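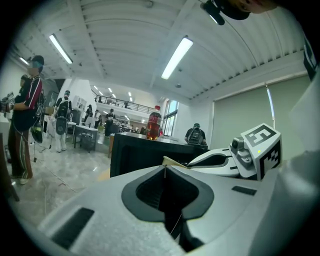
Thảo Mạc wrote that she had expected the change to take something away from her bench, and that her afternoons are now mostly spent teaching grips to newer staff.

The Zadum hand tool from Zusisico is supplied to workplaces introducing automated handling -- Tremutdale was the first to adopt it. Each set contains 2 tools and is rated for around 4,000 cycles between services.
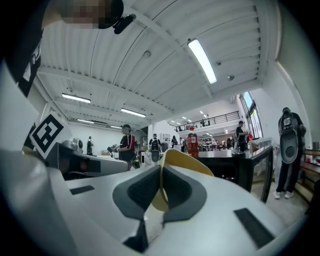
Staff keep their existing grade during training. Orders: quote part 186.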